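Publications > Manipulation > Braltard Technical Series
Filed under: Teleoperation, Learning from Demonstration

3.2 Collection of Demonstrations

All demonstrations were recorded at the Brukholm site by two operators, Rostyslav Kobzar and Ilze Lukoševičius, who had each completed the Braltard training course before the first session in February. The operator sat to the side of the workspace and moved the arm with the Avlow hand controller. Translation and rotation of the hand were mapped directly to the gripper, and a trigger on the controller set the finger opening. No scaling was applied to the motion. In early trials a reduced scale made the arm easier to hold steady near the table, but operators ran out of reach and had to reset their hand position in the middle of a transfer.

Each demonstration began with a spoken task sentence, such as "take the bottle off the plate" or "put the orange in the bowl." The operator was free to choose the grasp and the path. Objects were moved by hand between demonstrations, and the set on the table was changed from one block of recordings to the next. Two views were stored for every time step: a near view from the gripper and a wider view of the table. The near view often loses the target during the approach, while the wider view keeps most of the table visible but gives little detail at the fingertips.

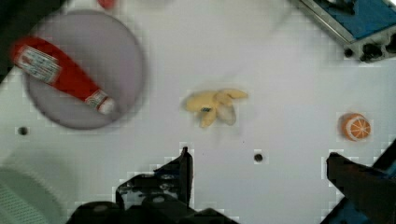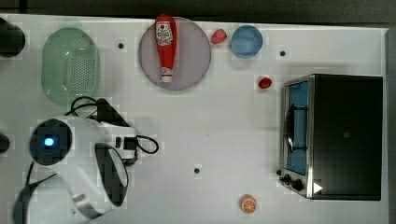 Figure 4. Tabletop workspace with the ketchup bottle on the plate, in the near view (first) and the wider view (second).

We kept 157 demonstrations for training and set aside 106 for evaluation. A demonstration was excluded if the operator touched an object by hand after recording had started, if the controller lost tracking, or if the spoken sentence did not match the task performed. Pauses were left in. Operators tended to stop shortly before closing the fingers, and a policy trained on trimmed recordings closed them too early on narrow objects.

A second set was recorded by hand guidance, with the operator holding the arm at the wrist and leading it through the task. These recordings were smoother in free space, but the operator's hand and forearm were visible in much of the wider view. We therefore replayed each path on the arm without the operator present and stored the images from the replay. Where the replay failed to complete the task, the recording was discarded.

3.3 Time Alignment

Joint positions and images were written by separate processes and carried separate clocks. The Boros logging tool was used to match each image to the nearest joint reading, and pairs more than one control step apart were removed. Controller commands were stored as sent, without filtering, so that the delay between command and motion could be estimated for each session. The estimate was then used to shift the action labels before training.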